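Trilen perception and planning notebook
Tomcombe workshop, entry of 9th April

Task set: box packing on soft furnishings, two hand-held grippers
Software: Rankin segmentation branch, Esteretti grasp planner

The purpose of this entry is to record the state of the perception module on the box packing recordings and to set out the changes agreed for the planner. The loader accepted 79 recordings. A further 10 were rejected on account of a time offset between the left and right streams, and these have been returned to the queue for realignment.

Segmentation was run on 2252 frames drawn from the accepted set. Of these, 714 were flagged for manual review. The greater part of the flags concern the bedspread. The checked pattern gives strong regular edges, and the branch tends to join them to the outline of any pale object lying across them. White bottles and the earbud case are the worst affected. The striped lining of the box causes a lesser fault of the same kind, in that the rays of the sunburst are sometimes returned as separate thin objects.

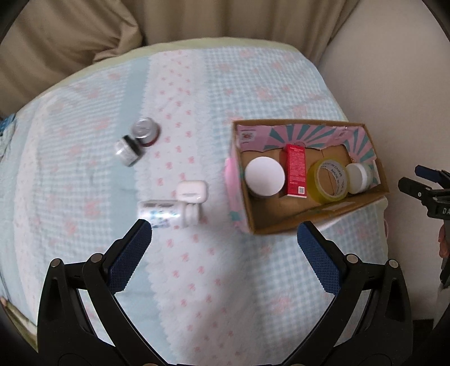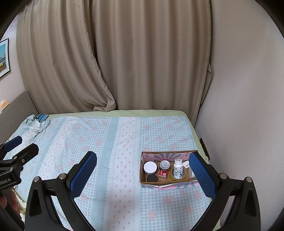
Page last changed: 9th April, revision 3

Both views contain the box, the roll of tape and part of the second gripper at one side. In the first, several items are on the bedspread outside the box, including a tipped metal can and a small jar with a black lid. In the second, a white bottle stands inside the ring of the tape. The planner at present treats the roll as a solid disc and would report that position as a collision. The roll is therefore to be modelled as a ring with usable space at its centre.

The following points were agreed.

The fingertip mask is to be applied before segmentation. The blue pads are at present matched to the blue areas of the bedspread in a number of frames, and the right pad is liable to be merged with the end of the box when it passes in front of it.

The support surface is to be fitted as a shallow mesh in place of a single plane. Wrinkles in the cloth exceed the height tolerance set in October, which was chosen for the bench and should not be carried over.

Lid colour is to be removed from the object key. It was adequate for the bench set but does not separate the round containers here. Height and diameter will be used in its place, with label texture as a secondary check.

The revised mask is on the Rankin branch and awaits a second reader. The ring model has not been started. The review queue should not be cleared until the mask has been merged, as the frame numbers will change.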